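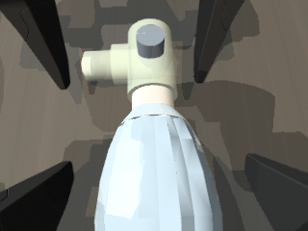 Brevis (simulation kit)

By Khrystyna-Mariia Prokopenko
Last updated in June

Brevis is a software kit for practicing robot grasping in simulation, put together and sold by Nulance. It gives the user a virtual gripper, a tabletop to work over, and a library of household and workshop objects to pick up, along with the scoring tools needed to tell a good grasp from a poor one. People use it mostly to try out grasp planning programs before they go anywhere near a real arm, and it has found a friendly following among small labs and college robotics courses that would sooner break a rendered bottle than a real one.

Background

Nulance started out selling a grasp scoring tool called Zekon, which took in a shape and a set of contact points and gave back a single number. It was a handy little program, and quite a few people were fond of it, but it had no pictures at all, and newcomers often had a hard time working out why one grasp scored well and its next-door neighbor scored badly. Brevis grew out of the wish to let people watch the grasp as well as read the score. Zekon is still inside it -- the scoring panel carries the old name -- and files saved from the older program open without any fuss.

Contents of the kit

The kit comes with 1,000 objects sorted into families such as bottles, tools, fittings, toys and kitchen goods. Many of them are plain shapes that any gripper could manage, and these are a kind place to begin. Others are built up from several parts, like a ribbed bottle with a collar at the neck, a tee-shaped fitting on top of that and a small cap over the whole thing. The stacked objects tend to be the ones teachers reach for, as a side branch sticking out at the top changes which approaches are open to the gripper and makes for a good long talk in class.

There are 4 gripper models in the standard package. The one most people picture when they think of Brevis has four black fingers that close in toward the middle, and the camera can be set to look down between them so that the object and the fingertips share the view. The fingers may be moved one at a time or all together, and their starting spread can be saved with the rest of the setup.

The table surface can be given a wood-grain finish or left plain. Shadows are drawn in one of 3 quality levels. At the lower levels they come out blocky, with stepped edges, and a good many users leave them that way for everyday work and save the smooth ones for slides and posters.

How it is used

A session usually starts with choosing an object and letting the program set it in place. The user then brings in a planned grasp, or sketches one by hand with the mouse, and steps the fingers inward a little at a time. The view can be paused at any moment, even well before the fingers touch anything, and this turns out to be a very pleasant way of checking an approach. Once the fingers close, the Zekon panel shows the score, and a lift test can be run to see whether the hold survives a gentle shake.

Longer jobs can be left to run overnight from a list. The list format is plain text, and the manual spends 7 patient pages on it, with more worked samples than most readers will ever need.

Editions and add-ons

Brevis is sold in a classroom edition and a lab edition. Both have the same objects and grippers, and the lab edition adds the overnight lists and the means to bring in shapes of one's own. A separate add-on, Ansari, varies the colors, lighting and table finish from one run to the next for people who are training vision programs.

Reception

Teachers have been warm toward the kit on the whole, praising the object library and the way a lesson can be up and running before the coffee is cold. Lab users have been a bit more mixed. The most common complaint concerns soft objects, which Brevis does not handle at all, and a few people have grumbled that the camera controls take some getting used to -- the zoom in particular runs opposite to what most other programs do. Nulance has since added a setting to flip it, found under View and then Mouse.

This site uses cookies to remember your reading preferences. By continuing to browse, you agree to our use of cookies.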